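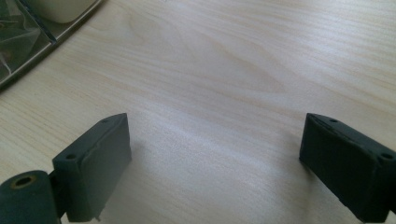 The goal of our project is to teach a small model to pick up and put down light objects, using only examples that people make by hand. We did not have access to an arm for most of the term, so all the examples come from a hand-held gripper with a camera on it. Before the main recording we had to decide what one example should contain and where it should begin. In our rule, an episode starts with the two fingers apart and nothing between them, only the wood of the table, while the clear tray stays near the upper left corner of the view. We chose this because the model must also learn the approach. If the recording starts too late, the approach is missing.

## 2. Collection procedure

The data set is called Amin, and the recording program that we wrote for it is called Vunton. All sessions took place in the Stistingate laboratory, at the same table. One person held the gripper and a second person watched the preview on the laptop and pressed the start key. After each block of episodes the two changed places.

For one episode the steps were:

1. Hold the gripper over the table with the fingers open.
2. Wait for the tone from Vunton.
3. Move to the object, close the fingers, lift, and place the object at the new position.
4. Open the fingers and go back to the height of the start.
5. Press the stop key and write a label: good, failed, or unsure.

We recorded 64 episodes in the first round. The label "unsure" was added after the first day, when we noticed that we did not agree on what a failed grasp is. For example, if the object turns in the fingers but still arrives, one of us called it good and the other called it failed. Now such an episode gets "unsure" and we look at it again together.

## 3. Problems in the first round

The pale table gave us more trouble than we expected. Under the ceiling lamp there is a bright band across the middle of it, and there the grain becomes almost white. Light objects were difficult to see in this area, also for us in the preview. We did not want to cover the table, so we made it a rule to record part of every block in the bright area.

The second problem was speed. At the beginning we moved the gripper as we would move our own hand, and this was too fast. Many images were blurred near the moment of closing. We practiced with a metronome at 60 beats per minute and used one beat for each small part of the motion. It felt strange, but the later recordings are clearly more even.

After checking, we kept 45 episodes from the first round. Most of the removed ones had a late start or a wrong label, and 3 of them had no sound track, so the tone could not be used for alignment.

## 4. Next steps

The training code from the Sastunum course server already reads our files, but we have not yet compared different starting heights. We plan to record a second round with the same rules and finish the full report in June. The labels of the first round will be checked once more before that, by the person who did not write them.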